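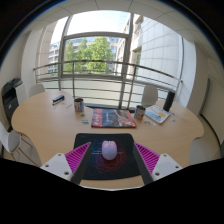
Meeting room hire at Lavatthorpe House: common questions

The Hunik Room is our smaller meeting room and can be hired by the hour or for a full day. Hire includes the use of the room, its furniture and the Wi-Fi. The conference table has a curved outline and stands in front of a large window, so bear the daylight in mind when you plan any slides. There is a mouse with a mouse pad for those who dislike trackpads.

How many people does each room hold?
The Hunik Room seats 12. The Sundqvist Room seats 41 in rows, fewer with tables.

How do I book?
Fill in the booking form or ring the front desk. A booking is confirmed when you get an email with a reference number. Please quote this if you need to change anything.

What does it cost?
The Hunik Room is £70 for a full day. Hourly rates and prices for the Sundqvist Room are on the Charges page.

Can I cancel?
Yes. Cancel a week or more ahead and you get a full refund. After that we keep half the fee. For dates in December we need two weeks' notice.

Can we bring our own food?
Cold food is fine in both rooms. Hot food has to be ordered through the Kumard café on the ground floor, which needs three working days' notice.

Is there parking?
There are six spaces behind the building, which can't be reserved. The public car park on the other side of the road charges by the hour.

Is there step-free access?
Yes, by the side entrance. Both rooms are on the ground floor.

Page last updated May 26, 2023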